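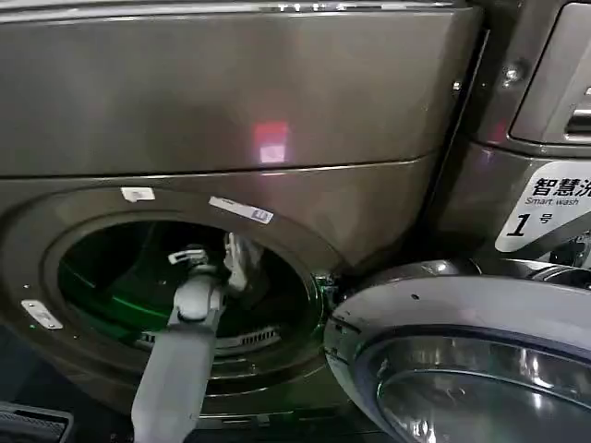
A front loader in dark gray.

21 June 2019
By Elaine Caldeira

Print this page | E-mail this page

DARKMONT SHOPPERS GET A LONGER SATURDAY-STYLE EVENING AT DULTGATE

I've been writing the news for Dultgate for a while now, and this is one I get to be excited about! Starting this summer we're staying open late, and we're giving the whole ground floor over to small local makers on those evenings (jam, soap, lamps, bread, you name it).

It all began with our neighbors in Darkmont, who kept telling us they get home from work just as we're locking up. So we tried two late nights last November and they went so well that we had to borrow chairs. This time we've got room for 30 makers, and a table costs them $70 for the evening, lights and parking included.
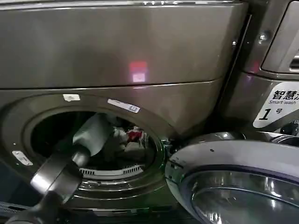 Front loader, door area and upper panel.

Washington Pacheco, our events manager, has been on the phone for weeks. "I wanted people who make the stuff themselves and like talking about it," he told me, and boy, do they like talking about it. Golico is bringing its coffee cart, and the Leite bakery will have cheese bread until it runs out, so come early if that's your thing.

We've also put together 1480 tote bags to give away, one per family, at the main entrance. Kids are welcome, and so are dogs on a leash. 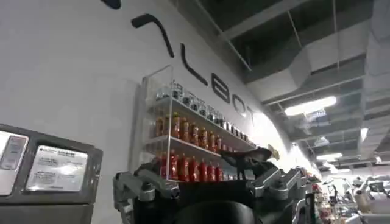 How to get a table

Makers can pick up a form at the front desk or write to Washington. Tell him what you sell and whether you need an outlet. Food sellers should send a copy of their permit along with the form.

Press contact: Elaine Caldeira, Dultgate | © 2019 Dultgate. All rights reserved. | Back to top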